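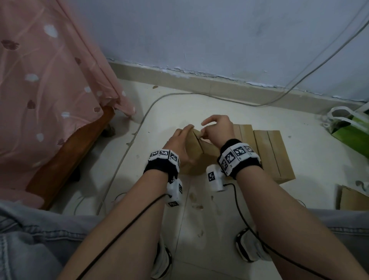 Gavin Pringle
Data collection lead, Firko hands project

Firko notebook, July 20, 2018

Boxes again. I know I said at the end of the last entry that we'd be on to jar lids by now, and I did mean it when I wrote it, but Yung-ching had a look through the cardboard takes we already had and found that nearly all of them were done at a table, standing up, with lots of elbow room and nice even light. The model is getting rather good at boxes on tables. Put a box on a floor and the hand poses it proposes go off to somewhere near the person's knees. So, floors it is, and corners, and the tighter the better.

The bedroom has been lovely for this. The space at the foot of the wall beside the bed is small enough that you have to squat with your knees either side of the box and reach down between them, and your forearms come in from both sides in a V, which we had hardly any of. The cream tile is good too. I'd worried it would be too close in colour to the white marker blocks on the wrists, but with the black strap underneath, the blocks stand out beautifully and the tracker didn't seem to mind at all. Umut was right about the straps and I was wrong, and I've told him so, and now I've written it down as well.

I decided against tidying. The spare cardboard stays beside the work, the flattened piece stays on the floor with its fold showing, the green bag stays by the wall with the grey cable over it, and the pink sheet hangs where it hangs. Benito would have liked it all cleared away (he has a point about the segmentation, which does get muddled between the box you're handling and the box standing just behind your right hand). But people open parcels next to other parcels! If the learner can't tell which cardboard is the one being opened, I would sooner find out now than in February when we're meant to be showing this to the Whitlock people.

How a take goes, for anyone picking this up after me. Squat or kneel, get comfortable, then hold both wrists out over the tiles, palms down and still, until the tone. Left hand goes to the box first and steadies it from the top edge. Right hand finds the flap or the seam, whatever there is to get hold of, and pinches it between thumb and finger. Open it, or fold it, whichever the card asks for. Both hands back off, hold still, tone, done. If you change your mind halfway, carry on anyway and tell whoever is on the laptop, who will put "hesitation" in the notes column. Hesitations are not bad takes. I keep having to say this to the new people, who are all terribly polite and want to start over.

Left-handers do whatever comes naturally, and please don't correct them. Iker spent a good part of the morning steadying with his right and pinching with his left until he noticed the card said otherwise and swapped. I've kept both lots under separate labels.

Now, cables. Each wrist module has its thin black lead running back along the forearm, and squatting does something to the slack that standing never did. When your knees come up, the right lead wants to wander across your shoe, and twice I stood up without thinking and felt it pull. Nothing came loose, but the module shifted under the wrist, and if the module shifts then its offset from the band is wrong for everything that follows. Until Umut makes something better: look down at your feet before you get up. Also mind the grey cable on the floor by the bed, which isn't ours and shouldn't be moved.

Marker visibility, then. Looking straight down at the hands, the tiles along the top of each band are easy and we get them nearly all the time. The squares on the hanging modules come and go depending on how far you roll your wrist, and pinching a flap rolls the right one a good deal more than steadying rolls the left. I'd expected the left to be the troublesome side, with the bed so close. It was the right, in the folding takes especially, when the thumb goes under and the whole forearm turns with it. Yung-ching thinks we can fill the short gaps from the inertial data and she is probably right, but I'd like her to try it on the floor takes by themselves before we trust it, because the arm angles are so different from the table ones.

One of the printed squares on the right module should be looked at under the lamp. The pattern has an odd irregular bit inside its border, and I can't tell by eye if it was printed so or if it has picked up a scuff. It decodes. I'd still like a fresh sheet from Sullex to compare it with, and Benito has the layout file if somebody wants to check it sooner.

We lost 9 takes to the lens cap of all things (mine, the first ones of the day, and I'd like that to be the last we say about it). We lost two more to a sync tone that never came through, and those might be rescued if the wrist motion at the start is clean enough to line up by hand. I've left them in the holding folder. The rest went up to the Brinderitz server before supper and the checks came back green.

Where does that leave the count? The target for cardboard on floors is 1,000 takes and we are roughly halfway, which pleases me very much considering how grumpy everybody's thighs are. I had us planned for long runs with a break at the end, and that was foolish of me. Five takes and then stand up, walk to the kitchen, come back. The takes are visibly better when people aren't rushing to get out of the squat, and the ends are where we were losing quality: hands snatched away before the tone, no still hold, nothing to calibrate the finish on.

A thought about the boxes themselves, while I have it. Cardboard wears out. A flap that has been folded back over and over goes soft along the crease and needs hardly any pinch at all, and the hand knows this before you do. So a late take with an old box isn't the same example as an early take with a new one, even though our label says they are. I'd like a column for box age, nothing fancy, just fresh, used or floppy. Iker wants to number every box and log every fold. I love the enthusiasm but I know who'd end up doing the logging. Let's begin with the three words and see if Yung-ching finds anything in it.

And keep the retired boxes, please, don't flatten them all for recycling. Flattening is on the card list for the next session, and we may as well record it when we have to do it anyhow.

To do, in no order:
Ask Umut about a clip or sleeve for the forearm leads, long enough for squatting.
Right band: check the strap hasn't stretched, it felt looser after lunch.
Redo the calibration hold at floor height. We've been using the table one and I don't think it carries over.
Something soft to kneel on, thin and a plain dark colour, and try a few takes with it before everyone adopts it. It may bother the floor plane.
Send Whitlock the revised card list once Benito has read it over.
Move jar lids back again. Sorry, jar lids.

Spare strap is in the top drawer with the marker sheets, batteries for both modules are on charge. G.P.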